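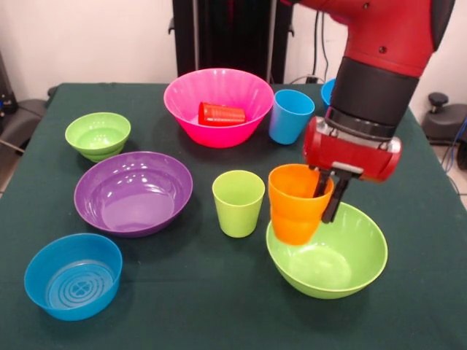
Cenddale, January 5, 2000

HOUSEHOLD GOODS 773
Handout 7: Plastic Bowls, Cups and Plates
Instructor: Karla Meléndez, Room 304

Read this before the practical. Last term's group read it after, and spent most of the hour on matters covered in the second paragraph.

We have done glass and we have done stoneware, and people took those seriously because glass and stoneware can be broken in front of witnesses. Plastic gets less respect. It is the part of the cupboard that falls on you. Most households own more of it than they ever decided to own, and few people can tell you when any given piece came into the house. It was cheap, it was green, there was a picnic.

1. What we mean by a set

A set of plastic tableware is a group of pieces sold together or bought to be used together. That is the catalog definition, and it lasts until the first wash. For this course we use a looser one, which came from Sunil Patwary when he taught this unit: a set is whatever you would be annoyed to lose one of.

Solid-color plastic makes the question harder. If your bowls all carry the same little blue flowers, you know which ones belong. If you have a lime-green bowl and a lime-green cup, you have either the start of a set or a coincidence, and the color can't tell you which. An orange cup may have come with either, or with neither. The colors are mixed on purpose at the factory so that buyers will mix them at home, and buyers do, across several years and several stores.

Terms you will need:

Tumbler. A cup without a handle, usually tapered, wider at the mouth. The taper lets tumblers stack. It also lets them stick.

Rolled rim. An edge that curls outward. Stronger than a cut edge and kinder to the lip. Holds dishwater, which it will release later onto your sleeve.

Fluting. Vertical ribs around a wall, as on the pink bowl. Adds stiffness to a thin wall and gives wet fingers something to hold. Collects oatmeal.

Ridged band. Horizontal ridges around a cup. Grip, mostly. Some makers will tell you it is decoration, and they are welcome to.

Nesting. One piece sitting inside another of the same form with most of the walls in contact. A cup lying on its side in a bowl is not nested. It is resting. This distinction is worth two points on the written paper and I am tired of giving them away.

2. Sorting

There are three respectable ways to sort colored tableware, and you should be able to argue for any of them.

By form. Bowls with bowls, cups with cups, plates with plates. It stores well and looks like a supply closet. Recommended for schools, church kitchens and anyone who has to hand things out in a hurry.

By color. The lime-green cup goes to the lime-green bowl, the sky-blue cup goes looking for something sky-blue. Handsome on an open shelf and good for small children, who will enforce it. The weakness is that colors don't come in equal numbers, and sooner or later you own one red cup and nothing red to put it in. The red cup then goes wherever there is room, often something pink, and someone writes to me about it.

By place setting. A bowl, a cup and a plate per person, carried to the table together. It suits households where each person has claimed a color. Xóchitl Arriaga grew up in one and reports that she was yellow until she left for college and has not knowingly drunk from a yellow cup again.

Whichever you choose, finish it. The usual failure is to begin by color, run out of patience at the blues and put the remainder away by size. The next person opens the cupboard and has to reconstruct your state of mind.

A note on the blues. Medium blue, sky blue and light blue are different colors in the store and the same color at nine in the evening. Greens are as bad. If you sort by color, do it in daylight and on a plain cloth. A dark one is best. On a dark green cloth even the lime pieces stand out clearly, and the pieces slide less than they do on a bare tabletop. A patterned cloth will have you reaching for a tulip.

3. Laying out

Before you stack anything, spread it. Every piece should be on the table, with enough room between pieces to get a hand around each one. Cups upright if they will stand. Large pieces can go anywhere you can reach over, but keep the small bowls to the front or you'll be dragging a cuff through the big ones to get at them.

Beginners tend to skip the layout and sort straight from the box. I have watched Dede Ansah do this perfectly well, and I have watched everyone else try it. Lay the things out.

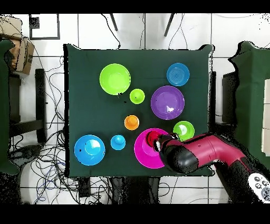 Once everything is spread, work from the largest piece down. Pick the biggest bowl, find what fits inside it, and leave air. A small bowl inside a large one should lift out with two fingers. If you have to hold the outer bowl down with your other hand, the fit is too tight and you have made one heavy bowl.

Plates are the easy part and make people careless. A plate with a raised rim stacks on another of its own kind and rocks on anything else. Big plates at the bottom. If you have a purple and a magenta of similar size, try them both ways up before deciding they match, as two plates can share a width and disagree completely about the rim.

Watch for bowls with a shaped bottom. Some have a round well in the middle, some come up in the center, and these won't nest with a plain bowl however nicely the colors go together. Small ones with a well are often put away among the saucers by people who have never owned saucers.

4. Putting a cup into a bowl

It sounds like something that needs no instruction. In the practical you will be asked to collect loose cups into bowls for carrying, and you will lose marks in the following ways:

Dropping. Lower the cup to the bowl and then let go. From any height a plastic cup bounces, and a wide bowl will return it to you.

Choosing the wrong bowl. The bowl should be wider than the cup is long, so that the cup can lie down inside if it wants to. It will want to.

Overloading. One cup lying in a bowl is stable. Put 3 in and they roll against each other, and by the doorway you are carrying a rattle.

Holding the cup by the rim with a thumb inside is quick and secure, and Obaidul Thambiah will deduct a mark for it every time on grounds of hygiene. I wouldn't, for sorting. He is marking the June practical and I am not, so be guided by that.

5. Washing and drying

Warm water, ordinary soap, soft cloth. Scouring pads take the shine off, and once the shine is gone the bowl holds grease and color in the scratches. A bowl that has had tomato sauce in it twice and a scouring pad once is now an orange bowl, and should be sorted accordingly.

Dry completely before stacking. Tapered cups put away damp will seal to one another. To separate them, stand the outer cup in warm water and put cold water in the inner one, wait a minute and twist gently. Do not use a knife. The Nirkorell cups in the teaching cupboard have a nick in nearly every rim, and I know which section did it.

Keep pieces away from the stove and read the base before you use the top rack of a dishwasher. If nothing is marked on the base, wash by hand.

6. Labeling and storage

The teaching collection lives in two Navickas crates on the lower shelf at Fleswood Hall. Bowls and plates go in one, cups in the other, heavy pieces at the bottom. The crate labels are correct. If the contents disagree with the label, change the contents. This had to be added to the handout.

Do not add pieces from home, however well they match. Do not take pieces home either, including the small orange bowl, which has already been to somebody's house and come back smelling of curry.

For the practical, bring:
a plain dark cloth large enough to cover a card table
a dish towel you don't mind sharing
this handout, read

Written question, due at the practical, one page at most: Describe how the tableware is sorted in a kitchen you know well, who decided it, and who ignores it. Change the names if you have to go on living there.

Reading for next time is the chapter on lids. It is long, and I'm sorry about it.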